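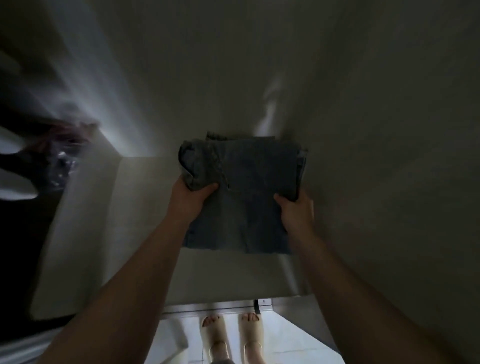

Folded jeans, light blue denim

Barovthorpe visitor trail: progress to 6th August

To: Kastriot Angelovski, Trarnora
From: Fatos Gashi

The trail leaflet went out in March and we have handed out 1,887 copies. I would not read much into that. A leaflet taken from a rack at the station is not a visitor, and plenty end up in the bin by the taxi rank.

The better figure is overnight stays booked through the Kudo page, and that stands at 293. It is lower than the bid promised. The bid assumed that people flying in for a city break would add a night with us, and I still can't find anyone who has done so. Most bookings are walkers who were probably coming anyway.

Workden has delivered three of the signposts. The one at the viaduct points the wrong way and they have agreed to replace it, though I have heard that before. The audio guide is recorded but the file drops out near the end of the second stop.

Spending is within the grant. I would like to hold back the money set aside for travel bloggers until we know what the last lot brought in. Two wrote about the airport and the breakfast and gave the trail a single line.

Decisions needed from you: the blogger money, and whether the leaflet gets a reprint.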